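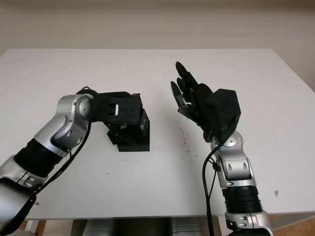
Posted by Simão Neves, teleoperation lead, Lamness
Filed under: Jobs / Robot teaching / On site

Hi! I run the robot teaching room at Lamness, and I'm looking for people to come and drive a two-armed robot with me. Well, next to me. I have my own station and I'm not giving it up.

The job title in the system is "Demonstration Operator," which I didn't pick. What you'd be doing all day is small tabletop work through a robot's hands. You put on a pair of gloves and a headset, you see the table from up where the robot's head is, and when you close your fingers, the black hands down there close theirs. Every time you get through a task, that run is saved, and our training folks use the runs to teach the robot to do the task alone. Then they come back and ask for more, usually with the starting spots shifted a little.

We have 2 openings, both starting in December, both paid hourly from the first day of training. I'd love to fill one with somebody who's done this before and one with somebody who has never touched a robot in their life (I came from repairing accordions, so I mean it).

The current project is called Joltach. It's all small-object handling on a plain white table: pick up a little thing, hold a second thing steady, bring them together, let go without knocking either one over. Sounds like nothing, right? Try it with somebody else's hands! You get no feeling in your fingertips, so you learn to read everything with your eyes. The first time I tried to nudge a box smaller than a bar of soap I chased it clear across the table. My arms were sore for two days and I went home grinning anyway.

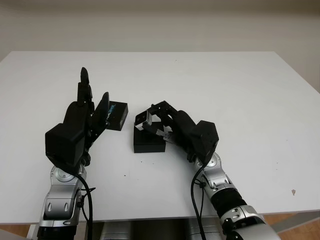

Two-handed work on the Joltach table, small box on the left, square base on the right.

A shift goes like this. You come in at 8:30, get a coffee, and check the task card for the day. We calibrate the gloves, which takes a while when you're new and almost no time once your hands know the poses. Then you work in blocks of 25 minutes with a real break after each one. I'm strict about the breaks. Your shoulders get tired before you notice, and tired shoulders make wobbly runs that we end up throwing out. Lunch is at noon, and the last block ends at 3:45 so there's time to go over the day's runs and mark the bad ones.

Marking the bad ones is a bigger part of the work than people expect. If you dropped the thing, say so. If you paused for six seconds because you were thinking about dinner, say that too. I would much sooner have a short honest batch than a long one full of runs somebody hoped I wouldn't look at. My own best week on Joltach was 207 keepers, and I was pretty smug about it until Han came along and made it look slow. (Han is our other robot station, by the way. We name them. The one you'd mostly be on is Cetden.)

What I'm hoping for:

Steady hands and a decent amount of patience. If you sew, solder, tie flies, decorate cakes, paint tiny figures or play an instrument, put that in your note, I really do want to know.

Okay with a headset. Some people get queasy and there's no shame in it. We'll have you try it for ten minutes before either of us decides anything.

Able to do the same thing many times over and still care how the fortieth one looks.

Willing to talk. If a grip keeps slipping or a task card makes no sense, I need to hear it that morning.

You don't need a degree or any coding. Both hands get used at once in most of the tasks, and you'll be standing for the driving blocks, but there's a stool setup too, and if you need something arranged differently just ask me and we'll work it out.

Training takes 3 weeks. In the first one you mostly move the arms around with nothing on the table, open hand, closed hand, palm up, palm down, reach and come back. It's a bit like learning to park a very long car. After that we add objects, and by the end you should be saving runs that count.

To apply, send a short note to the teaching room through the Lamness jobs page and put "Joltach operator" in the subject line. A resume is fine but a few paragraphs about what you do with your hands will get you further with me. I read them all myself, normally in the evening, so don't worry if you hear back at 9 p.m. If it looks like a match I'll invite you in for an hour to try the gloves. Wear something with sleeves you can push up, and eat something first!

Simão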